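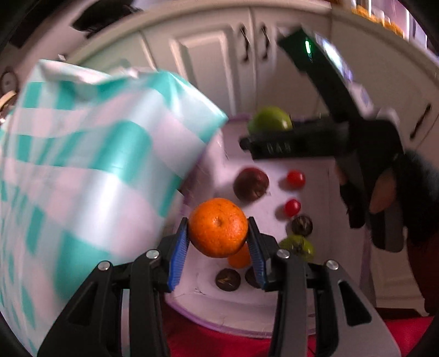 Benedicta Quansah and Kalkidan Derese
Retemdale
14 shares | 2 comments

4.2 What the packers were left with

Figure 3. Mandarin held between ribbed finger pads; a second gripper reaches towards a green apple.

The Rarmont trial at Evness was meant to take the dull part out of packing. We are not convinced. Of 138 packers, 115 told us they now spent more of the shift watching and correcting than handling fruit, and few called that a rest. A mandarin like the one in Figure 3 is an easy case – round, firm, small enough for the pads. Mixed trays are harder, and tomatoes next to apples were the complaint we heard most.

Managers spoke of new skills. The packers spoke of sore wrists and a target of 299 trays that had stayed where it was. Training lasted 60 minutes. Whether the later site at Annan did better we cannot say, as its August records were not shared with us.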